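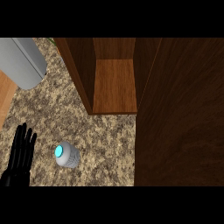 The training programme at Andgate's Cekville laboratory begins each morning in a kitchen that exists only in software. An operator puts on a headset and a pair of sensor gloves, looks down at a granite counter, and moves a black robotic hand towards whatever has been set out for the session. Every bend of the finger is recorded.

The laboratory has been collecting demonstrations of this kind since last December. Its aim is to teach a household assistant, known internally as Joo, to handle small objects by copying people who already know how. So far the archive holds 1,000 accepted attempts at simple kitchen tasks, of which 409 involve small lidded containers.

Do-yoon Na, who leads the demonstration team, considers the containers a more demanding test than they first appear.

"A short cylinder on its side will roll if you are careless with it," Na said. "People correct for that without thinking. We want the correction in the recording, because the machine has to learn it from somewhere."

Operators are asked to work at an ordinary pace and to avoid rehearsed movements. Early sessions suffered from what the team calls posing — operators would hold the hand still above an object for several seconds before closing the fingers, and the trained system then copied the pause. A further 251 attempts were set aside for this reason and have not been used.

The simulated kitchen is supplied by Plultby, which also maintains the software linking the gloves to the hand. Counters, cupboards and objects can be rearranged between sessions, and the colour of a lid or the grain of a cabinet door can be changed in a moment. The same task can therefore be shown in many settings without anyone lifting a box.

The method has limits. The gloves tell an operator nothing about weight, and a surface that behaves well on screen may prove slippery in a real home. To address this, the laboratory has recorded 212 demonstrations on physical equipment, in which a member of staff guides the fingers of the machine by hand. These take longer to gather and are used mainly to check what has been learned in simulation.

New operators spend their first week on reaching alone, and move on to grasping once their supervisor is satisfied with the approach. The next group will begin training on 15th October.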